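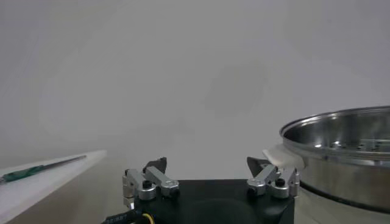
Steam before the boil: the Verley catering course in its second year

Blažena Mikuš has taught cookery to adults for 17 years, the last 11 of them at the Verley Centre, where she leads the evening certificate in catering for small establishments. The course prepares cooks for work in residential homes, nursery schools and staff canteens. It was revised in February, and the Centre asked her to explain the changes to members and to prospective applicants.

The most visible change concerns the order in which methods are taught. Students formerly began with stocks and soups. They now spend the opening sessions on steaming.

"A person who starts with soup learns to correct things at the end," Mrs Mikuš said. "There is always salt, there is always more water. With steam the decisions are made before the lid goes on. I wanted students to get used to deciding early."

She was asked whether the method was still of practical use in kitchens that depend on large ovens. She replied that many former students work in places with two rings and a single oven, and that a cook in that position must be able to prepare a full meal on the hob. At Simau, a residential home that takes students on placement, the midday meal for 30 residents is prepared in a kitchen smaller than the Centre's own classroom.
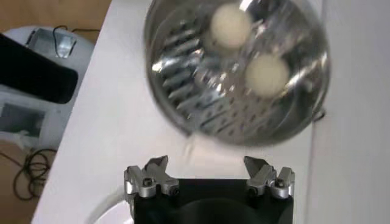

The first practical session is given over to eggs. Mrs Mikuš chose them because they are cheap, because most students believe they already know how to cook them, and because a mistake is plain once the shell is off. Students work in pairs and keep a written record of their timings. She prefers a steel pot with a perforated basket inside, and white eggs resting in the basket clear of the water, to the deep pan that many students have at home. "The water stays below and the eggs stay where they are put," she said. "They do not knock about. For somebody who has to peel a whole tray before lunch, a cracked shell is a real loss of time."

Natnael Abdella completed the certificate under the earlier arrangement and now returns as an assistant tutor. He is employed in the staff canteen at Tejada, where he is responsible for breakfasts, and his shift begins at half past five in the morning.

"We did very little steaming in my year," Mr Abdella said. "I learned it at work, from a colleague who had no time to teach me. I would have been glad of an evening spent on it with somebody watching."

His part in the course is to speak about pace. He brings the preparation sheets used in his own kitchen and asks students to put the tasks in order before comparing their answers with the sheet. The results, he said, are often a surprise to those who have cooked for large families and assume that a canteen will be similar.

"At home you can call people to the table ten minutes late. In a canteen the doors open and they are standing there. I do not say this to frighten anyone. Most of them enjoy it once they have a list."

Both tutors spoke about written work, which has caused some anxiety among applicants. Mrs Mikuš confirmed that the essay has been withdrawn. Students instead keep a kitchen diary, which may be handwritten, and which is read by a tutor each month. Spelling is not marked. Allergen records are, and an incomplete record must be done again.

The placement period remains as before. Simau and Tejada will both receive students, and a third kitchen, at the Travow day nursery, has agreed to join them. Applicants who already work in catering may ask to have their own workplace considered.

Asked what she looks for at interview, Mrs Mikuš said that she asks every applicant to describe a meal that went wrong. "I am listening for what they did next. Some people tell me it was the oven. It may have been the oven, but they still had to serve something."

Application forms are available from the Centre's front office and should be returned there by hand or by post.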